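Arms | Grippers | Cable kits | Spares | Notices | Contact

Hinlow Wrist Cable Kit, part 354

Replacement gripper cable and strain relief for Hinlow tabletop arms used with the Amini two-finger gripper. The kit was put together after a fault at the wrist connector. If you own one of these arms, read the fault section before you order.

What went wrong

The original gripper cable leaves the connector on the back of the wrist and runs down the arm in an open loop. When the wrist turns a long way in one direction and the arm is low over a work surface, the loop can catch on a raised edge. The next move pulls on the connector. After enough pulls, one of the power pins loses contact for a moment and the gripper releases what it is holding. 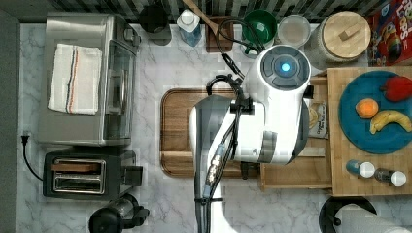 The arm does not stop when this happens. The controller reads the dropout as a normal open command and carries on with the program. In October a customer reported a mug dropped from full height onto a tiled floor. Nobody was hurt. We repeated the fault on our own bench with cables that had 200 hours of use or more.

Trays, shallow crates and drawers are the worst case. A flat counter with nothing on it gave us no failures.
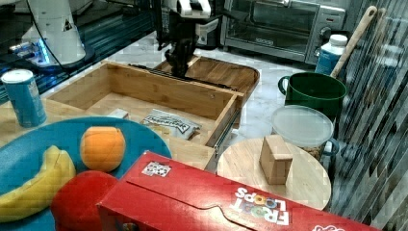 Gripper above the back of the drawer box, with the slide rail along the box's right side.

Which arms are affected

All Hinlow arms shipped with the straight wrist connector. Arms with the angled connector do not need this kit. Look at the back of the wrist with the power off: if the cable comes straight out of the housing, you have the straight type.

Until the kit is fitted

- Keep glass, knives and anything heavy out of the gripper.
- Limit wrist rotation to 70 degrees either way in the controller settings.
- Keep hands out of the work area while the arm is powered, including when it looks idle.
- Stop using the arm if the gripper opens on its own, even once. Switch off at the wall — the pause button leaves the gripper powered. 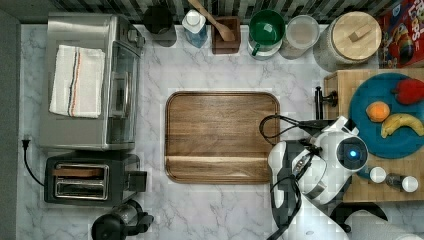
Some customers have taped the loop flat against the forearm. Please don't. Tape moves the strain to the elbow end of the cable, and that end is harder to inspect. Ordinary cable ties are fine along the forearm as long as the last one is not past the wrist joint.

What is in the kit

Gripper cable with angled connector
Clamp plate and two screws
Sleeve for the wrist section
Hex key
Printed instructions

Fitting takes up to 26 minutes. You will need to recalibrate the gripper afterward, and run the open/close test with nothing in the fingers. The controller firmware update is separate. It makes the arm halt on a power dropout and should be installed on every Hinlow arm, with or without the kit. 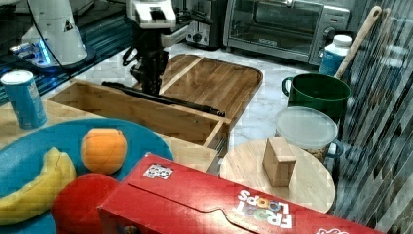
Cables looped at the wrist, gripper finger extended over the open box.

Ordering

The kit is free for affected arms. Send the serial number from the base plate to Paraschiva Ilie in the Flultano service office. Orders received by noon on Thursday go out the same week. Resellers should order through Prallach as usual and return unused straight cables with the next shipment.

Old cables can't be repaired. Cut the connector off before you throw one away.

Contact service | Copyright Flultano | Back to top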